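Gririk opens small-parts sorting service and drawer library in Tonthorpe

TONTHORPE, 03/04/2022 – Gririk, the repair and hobby supply shop on Kwan Street, is pleased to announce the opening of its new small-parts room. The room is intended for everyone who has screws, washers, springs and other small pieces at home in jars and old boxes, and who wishes to find them again without emptying everything on the floor. Visitors can sort their own parts at the tables, borrow a drawer cabinet to take home, or leave a box at the counter and have the sorting done by our staff.

The idea comes from our repair counter. For many years customers have brought us a lamp, a radio or a sewing machine together with a bag of pieces which they believed belong to it. Often the right screw was in the bag, but to find it took longer than the repair itself. We began to keep these pieces in cabinets with small clear drawers, and customers began to ask if they could have the same at home. The new service, which carries the name Memska, is our answer to this question.

What is in the room

The room has white worktables and good light, and the tables are kept clear so that small things can be seen easily. On the tables stand parts cabinets with clear drawers. We chose clear drawers after we tried several kinds, among them metal ones with paper labels. Labels are useful, but they fall off, and people forget to change them when the contents change. With a clear front you see the color of what is inside before you open anything, and for many parts the color already tells you enough.

The drawers come out fully. This was important to us, as many people prefer to put the drawer down on the table and pick out a piece with two fingers than to reach into a deep slot. When a drawer is out, its place in the cabinet remains open, so it is also easy to see where it must go back.

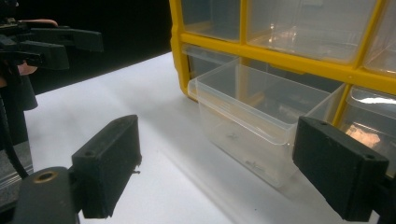

How the service works

A sorting place at the table can be used for 2 hours. Please bring your parts in any container you have. We give you a tray, a magnet, a small brush and a set of empty drawers, and you begin with the biggest pieces. Our staff will show the method once and after this they will leave you in peace, unless you call them.

The method is simple. First, all parts go on the tray and anything which is clearly broken is taken away. After this, the parts are divided by what they do – fastening, electrical, spring and so on – and only then by size. Many people begin with size, and this is the reason why they stop halfway. It is also not necessary to fill each drawer. A drawer with one or two small pieces in it is a good drawer if these pieces are of a kind that you will look for one day.

Customers who do not have time can leave a box at the counter. The box is sorted within 8 working days and given back in drawers or in paper bags, as the customer prefers. We do not throw away any part without asking. Parts that we do not recognize are put together in one bag and marked with a question mark.

Borrowing a cabinet

Before you buy a cabinet you can borrow one from our drawer library. The library starts with 62 cabinets in different sizes. Some have all drawers the same, and others have wider drawers between the narrow ones, which we recommend for households where long screws and cable clips must live together. The loan is for one month and can be extended if there is no other person waiting. A cabinet must come back empty and wiped with a damp cloth. Please do not use strong cleaning products on clear drawers, as they can make the plastic cloudy.

Parts for exchange

At the back of the room there is an exchange shelf. If you have too many of one kind of part, you can leave them there, and you can take from the shelf what you need for one repair. We ask visitors not to leave batteries, blades or anything with oil on it. In the first weeks we are looking especially for small wood screws, furniture feet and shelf pins, because these are what people ask for most at the repair counter.

Visiting

The small-parts room is open at the same hours as the shop. Sorting places can be reserved by telephone or at the counter, and a free place can always be used without reservation. The room is on the ground floor and has no steps. Two of the tables are lower, so that they can be used comfortably from a wheelchair or by a child sitting with an adult. Children must be with an adult at all times, as the parts are small and can be swallowed.

The sorting places are free of charge until the end of September. After this date a small fee will be asked, and the amount will be published in the shop and on this page. Borrowing a cabinet requires a deposit, which is returned in full when the cabinet comes back with all its drawers.

About Gririk

Gririk is an independent shop in Tonthorpe for repair, tools and hobby supplies. The shop repairs household devices and sells spare parts, also in single pieces. Memska is the sorting and storage service of Gririk.

Press questions can be sent through the contact form or given at the shop counter. Journalists who wish to see the room before opening hours are welcome and are asked to call one day before.

Last updated: 03/04/2022

Shares: 8 | Comments: 2

Contact | Copyright Gririk, Tonthorpe. All rights reserved. | Back to top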